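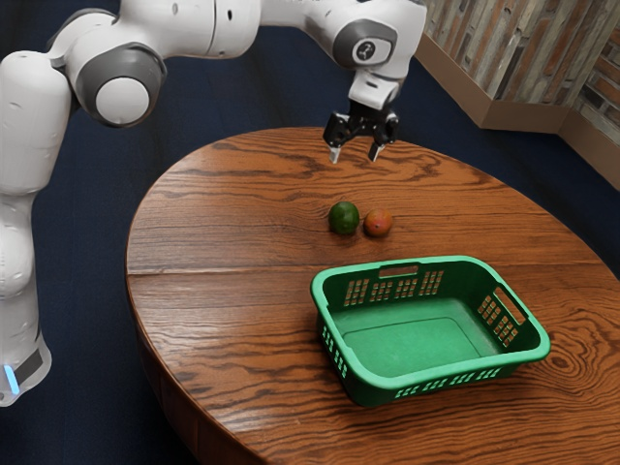 8. Recording a Demonstration by Remote Control

Task: put the fruit in the basket.

1. Load the Drustanon table layout. Check that the basket is empty and the gripper is open.
2. Take the hand controller and hold the enable button for 2 seconds.
3. Press Record. Lower the gripper over the lime and close the fingers.
4. Lift, move over the basket, lower and release.
5. Repeat for the second fruit. Press Stop.

Note: Recordings of fewer than 22 frames are discarded.

Caution: Do not let the fingertips touch the basket rim. Contact stops the recording with code 393.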